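Skuketti 그리퍼 비교시험 참가자 모집

Skuketti 로봇조작팀에서 천 소재 물체를 대상으로 하는 그리퍼·카메라 비교시험의 참가자를 모집합니다. 참가자는 로봇 팔을 원격으로 조작하면서 정해진 작업을 수행하고, 장비 조합별 사용 소감을 기록하게 됩니다. 로봇을 다뤄 본 경험이 없어도 신청할 수 있습니다. 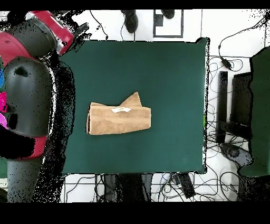
녹색 작업면과 로봇 팔
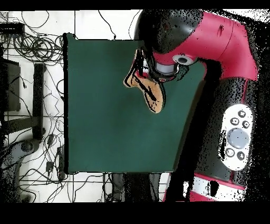
분류: 모집 > 연구 참가자 (단기, 유급)

모집 배경

저희 팀은 지난해부터 수건, 행주, 얇은 옷가지처럼 모양이 쉽게 바뀌는 물체를 집고 접는 작업을 연구하고 있습니다. 단단한 상자나 병은 손가락 두 개짜리 기본 그리퍼로도 큰 문제 없이 다룰 수 있지만, 천은 집는 위치가 조금만 달라져도 결과가 크게 달라집니다. 접힌 모서리를 한 겹만 집어야 할 때 두 겹이 같이 딸려 오는 경우가 가장 많고, 끝단이 손가락 사이에서 미끄러지는 경우도 자주 나옵니다.

그동안의 시험은 팀 내부 인원만으로 진행했습니다. 같은 사람이 같은 장비를 오래 쓰다 보니 숙련도가 결과에 섞여 들어가 장비 자체의 차이를 보기 어려웠습니다. 이번에는 외부 참가자를 모집해 조건을 바꾸어 가며 비교하려고 합니다.

비교 대상

그리퍼는 두 종류입니다. 하나는 현재 쓰고 있는 기본형이고, 다른 하나는 손가락 끝의 형상과 마찰면을 바꾼 Flultell 시제품입니다. 두 그리퍼는 같은 팔에 번갈아 장착합니다.

카메라는 머리 위치의 깊이 카메라를 공통으로 사용하고, 손목 카메라 화면을 함께 보여 주는 조건과 보여 주지 않는 조건을 나눕니다. 깊이 영상은 물체와 로봇의 경계에서 흑백 점 모양의 잡음이 생깁니다. 조작할 때 이 잡음이 얼마나 방해가 되는지도 설문에 포함되어 있습니다.

제어기는 Zamero 제어 프로그램 한 가지로 고정합니다. 속도와 힘 제한값은 모든 조건에서 같고, 참가자가 변경할 수 없습니다.

참가자가 하는 일

1. 안전 교육과 조작 연습. 비상정지 방법을 먼저 익히고, 빈 작업면 위에서 팔을 움직여 봅니다.
2. 본 시험. 작업면에 놓인 수건의 모서리를 집어 들기, 반으로 접기, 접힌 수건을 정해진 자리로 옮기기를 수행합니다. 한 조건당 12회씩 시도합니다.
3. 장비 교체. 교체는 담당 연구원이 하며 그동안 참가자는 쉬면 됩니다.
4. 설문과 짧은 면담. 조건별로 조작이 쉬웠던 점과 어려웠던 점을 적고, 이어서 연구원과 이야기를 나눕니다.

전체 일정은 휴식을 포함해 하루 반나절입니다. 실패한 시도도 그대로 기록하며, 성공 횟수는 사례비에 영향을 주지 않습니다.

신청 자격

만 19세 이상으로 한국어 또는 영어로 안내를 이해할 수 있는 분
양손을 사용해 조작기를 다루는 데 불편이 없는 분
안경 또는 렌즈 착용 상태에서 모니터 화면을 보는 데 어려움이 없는 분
최근 6개월 안에 저희 팀의 다른 시험에 참가하지 않은 분

왼손잡이인 분도 신청할 수 있습니다. 조작기의 좌우 배치를 바꿀 수 있으니 신청서에 표시해 주십시오. 산업용 로봇이나 원격조작 장비를 다룬 경력이 있는 분은 별도 집단으로 배정하므로 경력 기간을 적어 주시기 바랍니다.

모집 인원과 사례

모집 인원은 70명입니다. 이 가운데 경력자 집단은 15명이며, 나머지는 무경험자로 구성합니다. 정원이 차면 대기 명단으로 넘어갑니다.

사례비는 시험을 마친 뒤 계좌로 지급합니다. 금액과 지급 시기는 일정 안내문에 적어 보내 드립니다. 장비 고장으로 시험이 중단된 경우에도 전액 지급합니다. 참가자가 개인 사정으로 중간에 그만두는 경우에는 참여한 시간에 맞춰 지급합니다. 주차는 지원하지 않습니다.

장소

Ó Dálaigh관 1층 조작실험실. 정문에서 들어와 왼쪽 복도 끝입니다. 실험실 바닥에 전선이 많으므로 굽이 낮고 앞이 막힌 신발을 신고 오십시오. 슬리퍼나 샌들 차림으로는 입실할 수 없습니다. 긴 목걸이와 늘어지는 소매도 피해 주십시오. 가방과 외투는 입구 쪽 사물함에 보관합니다.

기록과 개인정보

시험 중에는 로봇의 관절 값, 그리퍼 개폐 신호, 카메라 영상, 조작 화면을 저장합니다. 카메라는 작업면을 향하지만 주변에 서 있는 사람의 발이나 손이 화면에 들어올 수 있습니다. 얼굴이 찍힌 구간은 삭제합니다. 설문 응답에는 이름 대신 참가 번호를 사용합니다. 시험이 끝난 뒤에도 자료 삭제를 요청할 수 있으며, 요청 방법은 동의서에 나와 있습니다.

신청 방법

신청서에 이름, 연락처, 주로 쓰는 손, 로봇 조작 경력, 가능한 시간대(오전 또는 오후)를 적어 제출해 주십시오. 신청서는 본 공고의 첨부 파일을 사용합니다. 이력서나 자기소개서는 받지 않습니다.

신청 마감: 02/05/2025
시험 기간: 2월 중, 개별 일정 안내

배정 결과는 마감 후 문자로 알려 드립니다. 일정 변경은 한 번까지 가능하며 시험 전날 오전까지 연락해 주셔야 합니다.

담당자

시험 운영 및 일정: Kulsoom Dogar
장비 및 안전 관련 문의: Dymphna Gallagher

전화 문의는 내선 93번으로 해 주십시오. 시험이 진행되는 시간에는 통화가 어려울 수 있으니 메시지를 남겨 주시면 당일 중으로 연락드리겠습니다.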